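Camside studio open afternoon

The Camside post-production house let visitors in for an afternoon in October, while work on the feature Plomuno was in its last weeks. Tülin Sezer, who edits the film, met us at the door at 2 and took us up in small groups.

We started in the sound room. Bontu Zeleke played one chase with only the footsteps, then with the full mix. The film has roughly 2,000 separate effects, and most were recorded in the building. 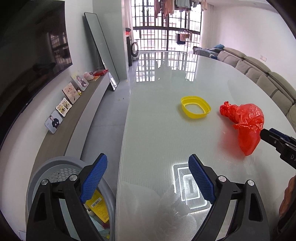 Red bag and yellow ring on the long table

After tea we saw the grading suite. Letay Chala put up a night shot before and after colour work – the change was smaller than I expected. The producers, Stivis, hope to open on 4 screens and add more if the first weekend goes well. Fuad Dinsa from their office would not give a budget.
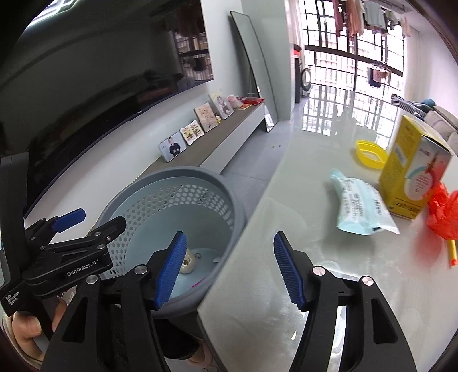 Page last changed: October, by T. Seyoum

Questions went on until the building closed. Most were about release dates, and there is no firm one yet. Trains back were slow. Bring a jumper if you go next time, as the grading suite is kept cold.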